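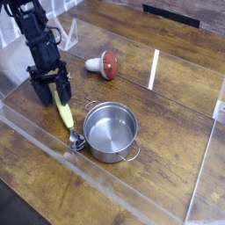 tarnlid wrote:
Buzz at low power and silence at high power is normal on a lot of induction tops. The Emero pulses the coil on and off below 1000 W because it can't throttle any lower. You're hearing the switching. I would not return it over that.

Posted December 10, 2019

halfgauge wrote:
I understand pulsing. My complaint is the pitch. It's a steady whine, right through the on part of each cycle, and only with the Cirside pot. The cast iron skillet on the same zone at the same setting makes no sound I can hear from the next room. I bought the pot in September and the whine was there from the first use.

Pot weight is 794 g without the lid. Base measures 183 mm across. 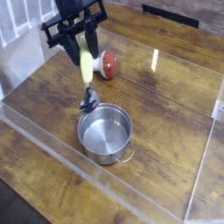

The base is flat as far as I can tell with a steel rule. A magnet sticks to all of it, including the outer ring, but the pull is weaker toward the rim. I've cleaned the glass and the base and it made no difference.

orrin_b wrote:
Laminated base. The layers aren't fully bonded and one of them is vibrating against the next. Fill it higher and the noise usually drops.

tarnlid wrote:
Disagree. If the bond were bad you'd get hot spots as well, and nothing like that has been reported here. A light pot with a thin magnetic layer will sing even when it's built right. Heavy cookware damps it. The skillet comparison tells you that much and no more.

orrin_b wrote:
You only get hot spots when the gap is large. A partial separation near the rim can be audible and still heat evenly. Weak pull at the rim fits that.

tarnlid wrote:
Weak pull at the rim also fits a magnetic disc that is smaller than the base. The Szalai pots are made that way and so are plenty of others.

halfgauge wrote:
Ran a test tonight. Same water level each time, same zone, lid off, 2 minutes per setting. The whine is loudest one step above the pulsing range and fades as the power goes up.

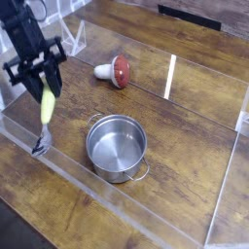
At full power it's masked by the fan, so I can't say whether it stops or I just can't hear it. Pressing down on the handle lowers the pitch a little. Moving the pot off center makes it worse.

orrin_b wrote:
The handle changing the pitch is interesting. Check the rivets. A loose handle will rattle in sympathy and you can chase that for weeks.

kettlecurve wrote:
Same cooktop, different pot, same whine. Mine went away with a thin silicone mat under the pot. The Flusis one works. You lose some speed to the boil.

tarnlid wrote:
Check the manual before using a mat. Some tops read the pan temperature through the glass, and a mat makes that reading wrong. Fine for a simmer, bad idea for frying.

halfgauge wrote:
Rivets are tight. No movement by hand, and wrapping a towel around the handle with the power low didn't change anything. I don't own a mat and would prefer not to add one — the point of the pot was fast boiling.

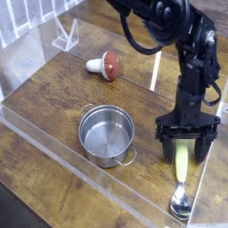 For now I'm going to use it on the larger zone, where the whine is lower and easier to ignore. If the base starts to dish or the heating gets uneven I'll send it back. The seller says the warranty covers the bond but doesn't cover noise by itself.

orrin_b wrote:
Put the rule across the base again in a month, once cold and once right after a boil. I still think it's the bond.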